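Robot club, one semester in

26/02/2018

I said in August that I would write something once I had made up my mind about the robotics club at Niltstead. I haven't made up my mind, but people keep asking, so I'll put down where I am.

Some background for anyone who doesn't read this regularly. My kid joined, I signed the form, and the form said parents were welcome to sit in. I don't think they expected anyone to do it. I have now sat in on more sessions than some of the members.

The old club did competitions. You built a thing on wheels, it pushed balls around a mat for two minutes, somebody's battery died, and everyone went home with a ribbon. I complained about that too, at length. My complaint was that the kids spent most of the year copying a chassis from a video and the adults did the wiring. So when the school said the competition team was being dropped and the club would work on "learning from demonstration" instead, I should have been pleased.

What it means in practice is that the students do a small household job over and over with a gripper they hold in the hand, and each try gets recorded. The recordings go into a program called Vimside, which is supposed to work out how to do the job by itself. The program runs on a computer in the closet that the kids have named Sánchez. I asked why Sánchez and got four different answers.

The club's target for the year was 2265 recordings. I would love to know where that number came from. It was on the whiteboard the first afternoon, with a box around it, and when I asked, I was told it was "based on the hardware budget." How does a budget of $400 turn into 2265 of anything? I did the division and it gave me nothing useful. My guess is that somebody liked the look of it.

My real problem is what the students are learning. If you hold a gripper and move a cup, then put it back and move it again, at what point is that engineering? One girl told me she had done 43 in one afternoon and her wrist hurt. I'm sure it did. There's a version of this where the kids are the unpaid part of the machine, and I said so to the parents who drive in our carpool, who looked at me like I'd brought up religion.

In fairness, there have been a few good afternoons. There was a long argument in November over whether a fumble should be kept or thrown out. One side said a bad recording teaches the program to be bad. The other side said that if you only ever show it perfect ones, it won't know what to do when something slips. They went at it for most of the hour and the advisor had the sense to stay out of it. I never heard that kind of argument from the ball-pushing team. They also rewrote their own labeling rules afterward, and the new rules are shorter, so maybe somebody was paying attention.

Right now they're on bathroom things. The cup, toothbrush and toothpaste took over from the blocks, and I'll admit it's a harder job than it sounds. A toothbrush leans wherever it wants and a tube of toothpaste is a stupid shape to pick up. 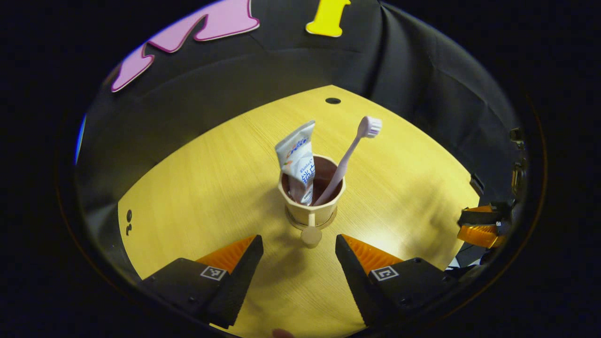 Vudside Robotics Club, Niltstead

The square black-and-white markers on the fingers are for tracking, so the software can tell where the gripper is. The cup has a little handle on it, and there is a split in the club over whether you should be allowed to use it. I'm with the no-handle people. If it only works on cups with handles then it doesn't work on cups.

What I want to see before the end of the year is simple. Put the cup down somewhere new, with a different toothbrush in it, and let the program try with no one's hand near the table. Do that ten times, in front of the parents, and write the misses on the same whiteboard as the big number. I've asked twice. The first time I was told it was a great idea, and the second time I was told the same thing by a different person.

My kid would like it noted that I haven't held the gripper myself. True. I was offered a turn and said my wrist was fine the way it was. I may take them up on it next month, if the parking lot gets plowed.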